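Visit report: the cloth handling group at the Palard lab

12/09/2018

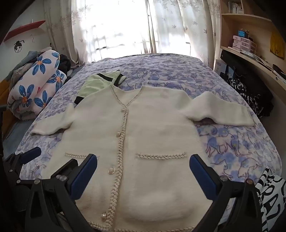
A cardigan laid out on a bed, with the two fingers of the hand-held gripper at the hem.

I spent most of a day at the Palard lab, where a small group is working on how to teach robot arms to handle clothes. The visit was set up through Sandhu, the textile care firm I write these reports for, which wants to know if any of this will be useful in a laundry in the next few years. Five of us went. The group gave us a talk in the morning, a tour before lunch, and most of the afternoon to ask questions and try the equipment.

The lab is on the second floor of an older building behind the main campus. There is no sign on the street side, and two of our party went to the wrong entrance. Parking is paid and the machine only takes coins.

The morning talk

The group calls its project Asov. The main idea is that a person does the task by hand with a gripper like the one on the robot, and the recordings are used to train the arm. A camera rides on the tool, so what gets recorded is close to what the robot will see when it does the job itself. The person does not need to learn how to drive a robot arm with a joystick, and the robot does not need to be in the room.

They had tried the joystick method first. Folding one sweater that way took a trained operator almost 15 minutes, and many of the attempts had to be thrown out. With the hand-held tool a new person is doing usable folds after a short practice period. The speaker was clear that faster recording does not mean better folding by the robot, and spent the second half of the talk on that.

The result they wanted to show us concerned where the recordings are made. In the first year everything was done on one gray table under the same lights. The robot learned to fold on that table and did badly when they put a patterned cloth over it. It would close on a printed shape or on a shadow and come up with nothing. So they started sending the tool home with people and having the work done on beds, couches and kitchen tables, with whatever covers and clutter were already there.

The picture at the top of this report comes from one of those home recordings. The duvet has cats on it in blue and purple outline, and the cardigan is white and fuzzy with a braided cord trim. For a system that has to find the border of a garment, a printed cover is a much harder surface than a bare gray table. The group also likes garments with trim and buttons in the set, as a fold that goes well on a plain T-shirt can go wrong on a front that has hard parts along it.

The comparison they ran was simple. They trained one version on table recordings only and another on the same number of recordings made in homes. On the gray table the two were about even. On surfaces neither version had met before, the home version finished far more of the folds. We were shown a chart but asked not to copy the numbers, because the paper is still being reviewed.

The tour

The robot room holds two arms on a steel bench. One was running and the other had its cover off. The working arm was set up with a child's sweatshirt, and we watched it make several attempts. It brought the sleeves in well. The last fold, bottom to top, gave it trouble, and on one try it picked up the tablecloth along with the hem. A member of the group reset the cloth by hand and started it again. They did not seem bothered by having visitors see the misses.

Next door is the room where tools are checked before they go out. The fingers have pads on the inner side, and these wear down. A worn pad lets thin knits slip, and the recordings made with it then show a lot of second tries. The pads are now changed after every 18 hours of use. The group buys them from Istska, and a late delivery in March held up the recordings for a while.

We also saw the station where the recordings are reviewed. Each one is watched by a person and marked as keep, trim or drop. The most common reason for a drop is that the hand moved too quickly for the camera to give a sharp picture. The next is that the garment went out of view under the tool.

The afternoon

We each had a turn with the hand-held gripper. It is heavier than it looks and my wrist was tired after a few folds. With two fingers you can't smooth cloth the way you do with a flat hand, so you end up pulling at the corners and setting things down slowly. Knits were easier for me than a cotton shirt, which kept sliding away when I tried to get a finger under it.

Questions from our side were mostly practical. Notes on the answers:

Speed. The arm is much slower than a person. The group is not working on speed this year.

Wet items. Not tried. All recordings so far are with dry clothes.

Starting position. The garment has to be laid out more or less flat before the robot begins. Getting from a heap to a flat garment is treated as a separate problem, and another part of the lab is looking at it.

Delicate trim. There is no force sensing in the fingers at present. Damage to buttons or cord has not been measured.

Sharing. They plan to release the home recordings once the paper is out. Anyone who lends a room signs a form first and can ask for a recording to be removed.

For our purposes the starting position is the main obstacle. Everything that reaches the folding tables at Sandhu comes out of a dryer in a heap, and someone would still have to spread each piece. The finding about varied surfaces matters less to us, with plain tables in all our sites, though it could matter for the pickup lockers.

The group has offered to take a box of our unclaimed garments for the next round of recordings. I said we would send one, mixed sizes, nothing with a name label. They would like it before the end of the term.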